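Chapter 4
Comparing Grippers on Everyday Tasks

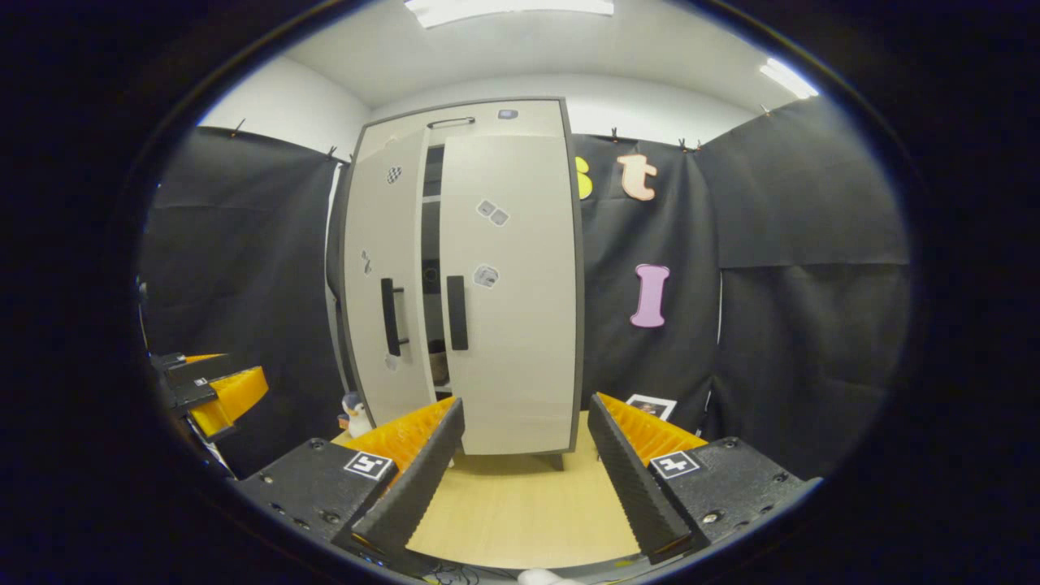 A gripper that does well on one task may do badly on the next, so a fair comparison needs the same task, the same objects and the same starting positions. In this chapter we compare two sets of fingers, the Leblanc and the Comov, on opening and closing cabinet doors. Each set is given 100 attempts. We record whether the door opened, how long it took and whether the fingers slipped on the handle.

Section 4.1 deals with finger shape and Section 4.2 with camera position. Readers who have not yet calibrated a camera should first work through Chapter 3.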